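Visit to the Vuteo workshop, Mustside

Posted September 27, 2019

The Vuteo building is at the far end of the Mustside estate, behind the tyre depot, and the sign is easy to miss from the road. Parking is free but fills early. Visitors sign in at a desk on the ground floor and are taken upstairs in small groups. Our group had the morning slot, which included the software floor. The afternoon slot gets the machine shop instead, and you can't do both on one ticket.

I went mainly to see Renar, the planning software Vuteo has been building for its picking arms. I write control code for packaging lines, and most of what I have read about Renar was too general to be of use to me.

The first half hour was a talk. Renar is split into three parts that run as separate processes. One takes in camera images and decides what is in front of the arm, one works out a path, and one sends joint commands and watches the motor currents. They pass messages over an ordinary local network. If the perception part stops answering, the path planner finishes the move it is on and then holds. We were told this was the result of a bad week in March, when a stalled camera driver left an arm acting on an old picture of the bench.

The joint controller runs on its own board and does not wait for the planner. The planner sends it short stretches of path, and each stretch carries a time after which it must not be used. I asked how long that was and was told 60 milliseconds for the wrist joints. The shoulder and elbow are allowed more.

After the talk we moved to the benches. The work on show was the handling of flat printed goods such as cards, gift boxes and sleeves. These are awkward for perception. A glossy face gives a different brightness at every angle, and a busy printed pattern is full of lines that look like edges to the software but have no depth behind them.
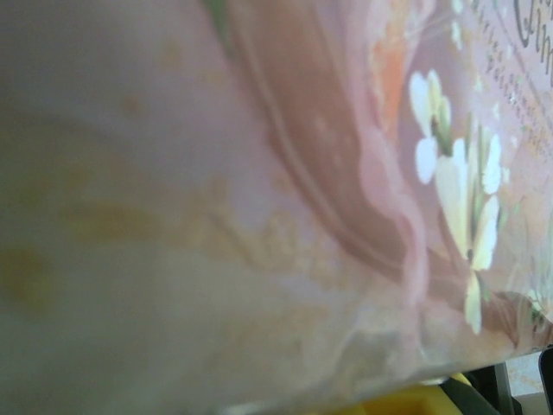
The wrist camera is the main source once the hand is near the goods. At that distance a card can take up nearly the whole view, and a good part of it will be out of focus. Renar does not try to read the artwork. It looks for the outer boundary of the card, fits a straight line to whatever part of it is sharp enough, and ignores the rest. A printed flower or ribbon is allowed to vote for an edge like anything else, but it is thrown out if the line does not agree with where the overhead camera last placed the object.

The part I found most useful was the replay tool, which is called Satti. It records every message between the three processes, and you can step through a run later at any speed. One screen shows the wrist view, the next shows the planned path, and a strip along the bottom shows which process was late and by how much. You can change a setting, such as the focus threshold, and run the same recording through the perception part again to see what it would have decided. We do something similar at work with text logs and a spreadsheet, and it takes an afternoon per fault.

Vuteo keeps a set of 48 recordings of runs that went wrong. Every change to Renar has to be played through all of them before it goes on an arm. Adding to the set is done by hand, and the engineer on the bench said the naming of the files has got out of control.

There were things I would have liked more of. Grip force got one slide. The questions about what happens when two cards are stuck together were answered with "we are working on it". The licence terms for Satti were not settled either, although a trial copy can be requested by post or at the front desk.

Practical notes. The visit lasted two and a half hours. Safety glasses are lent out at the door, but bring your own if you wear prescription lenses, as the overglasses are tight. The stairs are steep and the lift was out of order. Tea is included. The number 66 bus stops at the estate gate, and the last one back towards the station leaves at ten to six.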